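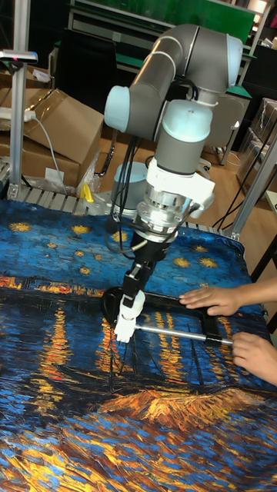

One arm, one tool, two hands. Bench three on a Wednesday.

Right, I promised a few of you I'd write up what we've been doing with the turning task, so settle in with a cup of tea, because I've never managed to keep one of these short. (1/n)

The question sounds almost too small to be a question. If a person holds a hand tool steady and a robot arm takes hold of the other bit, how does the arm know what the person is doing? Is that hand pushing back on purpose, or is it just a hand getting tired?

People have mostly gone at this with cameras, and fair enough, cameras are lovely. But a hand that is gripping hard and a hand that is barely gripping look very much alike. We wanted to see how far you could get from the forces at the wrist alone.

So the method, which Sơn Ông worked out on the back of a delivery note and which has hardly changed since: the arm takes hold of the tool, makes a tiny movement one way, a tiny movement back, and listens. We call it the nudge. There was a grander name in the first draft and Babar Satti very kindly crossed it out.

From the nudge you get a little force trace, and from the trace you get a guess at how stiff the person's hold is. Then the arm picks how firmly to carry on. The whole thing is done again before each new turn, so a change of grip halfway through doesn't catch it out.
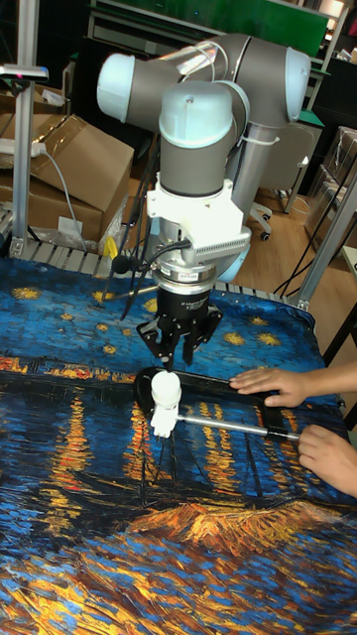 We recorded 2064 nudges in all. After throwing out the ones where the logging dropped (my fault, a full disk, I have apologised to everybody at least twice) we were left with 1528, and those are what every number in the draft rests on.

Of those, 300 were kept back from the start and not looked at by anyone until July. Lâm Thân had them on a drive in her desk and was admirably stern about it, even when I brought biscuits.

Now the result! On the kept-back set the nudge alone told a firm hold from a loose one far more often than our camera baseline did. I was hoping for a draw, if I'm truthful. Torben Schwerdtfeger had predicted a clear win for the camera and has been very gracious about it, though he'd like it known that the baseline was a simple one. He's right, and it says so in the paper.

Where it falls down is the middle. Firm is easy, loose is easy, and then there's a great soft patch of "sort of holding it" where the guesses wander all over the place. Two people saying "medium" to us turned out to mean very different things by it, so I suspect some of the muddle is in our labels and not in the arm.

It also depends on where the fingers close. Take hold a little off and the whole trace leans to one side. Sơn has a correction for that, which helps with rods and helps rather less with knobs, and I'd love to hear from anybody who has wrestled with the same thing. 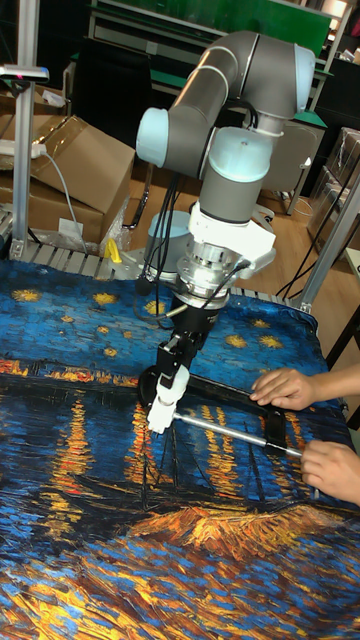
Somebody asked last time how big the nudge is. Small enough that most of our holders said they stopped noticing it after the first few goes. Tươi Chu noticed every single one, every time, and could tell us which direction it had started in. We've asked her to hold things for us for ever.

Next up is Jirkik, which is our name for the version that nudges while it is already turning, so there's no pause before each go. It's much harder to read, as the turning drowns out most of what you want to hear. Babar reckons we need 1000 more recordings before we can say anything sensible, and I reckon he's being optimistic.

The code tidy-up is under way and the traces will go out with it, including the dropped ones in a separate folder, in case a partial log is useful to someone. Do shout if you'd like them in a different format, it's a good deal easier to change now than later.

Thank you to everyone at Pritchard who lent us their hands, and to Lâm for the drive in the desk. I'll answer questions here this evening once I've eaten (n/n)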